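Ticket: Left arm does not start step 4 after handover of the case
Project: Ulatitz task runner, two-arm setup
Component: skill sequencer / gripper state
Opened: 14 May 2021
Status: Solved, one point still open

Description of the problem

We run the paddle case task with the Itberg planner and the Schnyder gripper driver. The task has 9 steps. Since the update of the driver, the sequence stops before step 4. No error is shown on the operator screen. The arms hold their position and the sequencer keeps the state WAIT_GRIPPER until the timeout of 2000 ms, then it goes to PAUSED.

The same task file was working before the update. I did not change the motion parameters.
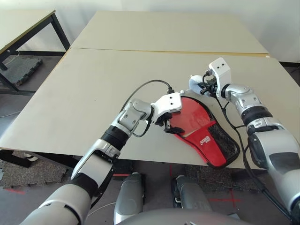

I first suspected the planner, because in December we had a similar stop and the reason was a collision margin that was too large near the table. So I made the margin smaller and tried again. The result was the same. After this I put the margin back to the old value.

What I checked

1. Network between controller and arms. No lost packets in the log, and the joint states arrive regularly.

2. Perception. The detector publishes the pose of the case and the confidence is stable. When I replay the recorded topics in Wudomby, the pose does not jump. I think we can exclude this part.

3. Gripper feedback. I let one gripper hold the handle of the paddle in the opened case, with the other gripper open at the lower half, and I read the values from the driver directly. The width value is correct for both sides. But the flag "motion_done" stays false for the open gripper, also a long time after the command.

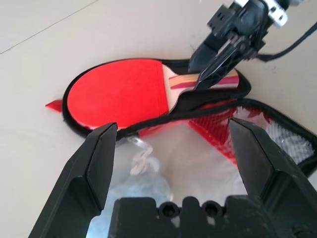 4. Sequencer condition. Step 4 requires "motion_done" from both sides before it is allowed to start. With one flag false, it can only wait. This explains why there is no error message: for the sequencer the gripper is simply still moving.

Cause

The new driver reports opening as a percent value. Our config still asks for a width of 100, with a tolerance of zero. The fingers stop at nearly 100 and the driver never considers the target as reached. For closing there is no problem — the driver uses the force limit there and sets the flag when contact is found.

Solution

I set the open tolerance to 4 in the gripper config, for left and right. The sequencer must be restarted after this, a reload of the config is not enough. Then I repeated the check with both grippers open beside the closed case. 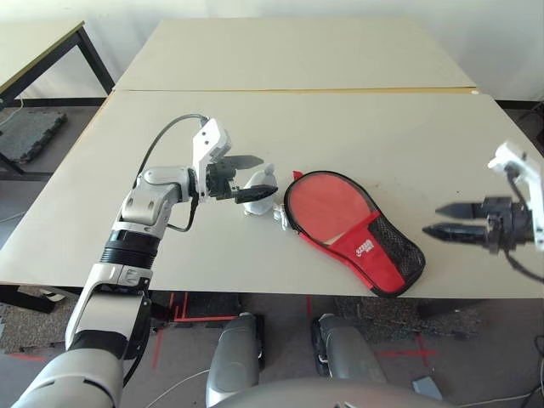 Left gripper open, case lying flat between the white object and the right gripper.

"motion_done" is now true on both sides, and step 4 starts. I ran the complete task file again and it did not go to PAUSED.

Still open

The timeout should write a warning with the name of the missing flag. At present one must read the raw driver output to find it. I will make a separate ticket for this in the Ulatitz tracker. Please do not close the present one before the config change is merged.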